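Search this site
Enter keyword
Go

Desk and Table Surfaces: Frequently Asked Questions

November
By Seidu Opoku

The following applies to all work surfaces supplied under the Grandendale and Nimthorpe ranges. Questions on chairs and storage are dealt with on separate pages.

What is the top made of?

Grandendale tops are particleboard with a melamine face. Nimthorpe tops are real timber veneer over MDF. The range name is printed on the label fixed to the underside, next to the batch code.

Which way should the grain run?

Grain runs along the long dimension of the top unless the order states otherwise. Where two tops are to be joined, order them together so they are cut from the same batch. Colour matching between batches is not guaranteed, and veneer will darken with exposure to daylight.

How much weight will a top carry?

Fixed-leg frames are rated to 2 kilonewtons, evenly distributed. Do not apply the full rating as a point load at the centre or at a corner. Sit-stand frames have a lower limit, which is given on the rating plate.

What do I clean it with?

Use a soft cloth, lukewarm water and a small amount of neutral detergent. Wipe along the grain and dry straight away. Methylated spirits may be used on melamine for marker ink, but not on veneer. Cream cleansers will dull both finishes.

Can I have rounded corners?

Yes. Rounded corners are available on either range at no extra charge and are standard on tops for schools and shared work areas. The radius cannot be altered after edging. Square corners can be rounded on site only on unedged tops.

Where does the cable hole go?

The usual position is towards a rear corner, clear of the frame rail. Left, right or both may be specified. The minimum distance from the edge of the hole to the edge of the top is 10 centimetres.
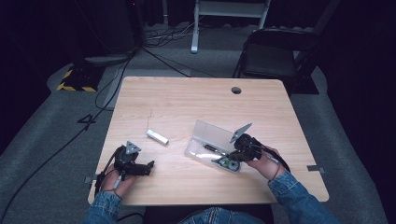 A hole can be left open or fitted with a plastic grommet. Grommets are supplied loose and press in by hand. If plugs need to pass through, check their size against the opening before ordering, as moulded power adaptors often will not fit.

Can I drill another hole myself?

On melamine, yes. Use a sharp hole saw, drill from the top face and clamp scrap timber underneath. Seal the cut edge with clear varnish. Drilling a veneer top voids the finish warranty.

The edge strip has lifted. Is it covered?

Lifting is covered for the warranty period if there is no impact or water damage. Send a photo and the batch code to Alaric Tran in the service office. Do not reglue the strip before the claim has been assessed.

What sizes are in stock?

Depth is 600 mm across the stocked range. A return section with a depth of 400 mm is also available. Other depths are made to order at the Indamdale workshop and cannot be returned.

Do you take old tops away?

Removal can be added to any metropolitan delivery. Tops must be unscrewed from their frames and cleared of cables beforehand. Regional customers should ring first. The truck goes out on Tuesday.

Contact: Mahmoud Commercial Furniture, service office, Indamdale
Copyright Mahmoud Commercial Furniture. All rights reserved.
Back to top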